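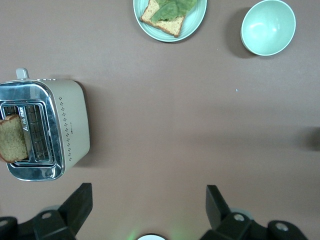 In defence of toast for tea

Sunday, December 7, 2025

Quick one because I've got half an hour before the washing finishes and I've been meaning to get this off my chest since July.

Toast is dinner. Not a snack, not what you give a kid with a crook stomach. Dinner. I will argue this with anyone and have, most recently at a barbecue in Kidlow where a bloke told me, tongs in hand, that a meal needs a pan. Does it? Why?

Think about what we've done to the weeknight. You get in at half six. You've got a recipe open on the phone with 1,752 comments under it, half of them saying they swapped the chicken for tofu and didn't like it. Eleven ingredients. A paste you have to make first. By the time it's on the table it's gone eight, everyone's snaky, and there's a blender to wash. For what. A Tuesday.

Meanwhile two slices of bread, a leaf of lettuce, whatever's in the fridge door. Done before the news headlines.

And leave the lid off, by the way. I'm firm on this. One slice underneath, stuff on top, eat it with your hands or a knife and fork, I don't mind. Once you put the second slice on you can't taste anything except bread, and the lettuce goes limp in there from the steam. Open, it stays crisp. The toast stays crisp too, most of it anyway. Butter right to the edges, then lettuce, then tomato or egg or cold chook. Some people put the lettuce on last like a hat. Fine, looks nice, slides off.

Bread matters more than the toaster, which is the bit where I lose the appliance people. There was one in the window at Howlader in Amier for $2,429. For a toaster! Had a little screen. I stood there a good while trying to work out what the screen could possibly tell me. Is it brown yet. I have eyes. Ours was 70 bucks, two slots, a lever, and it's outlasted a kettle and a marriage (not mine, we got it from the garage sale afterwards, still in it's box).

Two slots is right too. Four-slot toasters just take up bench, and you end up with two cold slices waiting on a plate. Toast in rounds, eat in rounds, whoever's nearest the toaster is on duty. It's the only meal in our house where people stand around the bench and talk. Sit them down to a roast and it's all pass the gravy and can I be excused.

Now the objection. It isn't balanced, it's lazy, you can't live on it. Well no, you can't live on it seven nights, I'm saying one or two. Put a bowl of something green next to it if you're worried. A tin of beans is 10 grams of protein or so the tin in front of me reckons. And lazy, so what. I've cooked a proper dinner most nights of my adult life and I reckon I've banked some lazy.

My nan in Jornow did toast every Sunday night, plates and all, the good plates, which I think is the real trick of it. She never ate it off a bit of paper towel over the sink. Plate, bowl, clean table, sit down. Same food, completley different evening. I use ours out of the cupboard I used to keep for visitors, chips and all, and I've stopped apologising when people turn up at six and that's whats going.

Nobody's gone home hungry. One asked for the recipe, which I assume was cheek.

Washing's beeping. Crusts on, obviously.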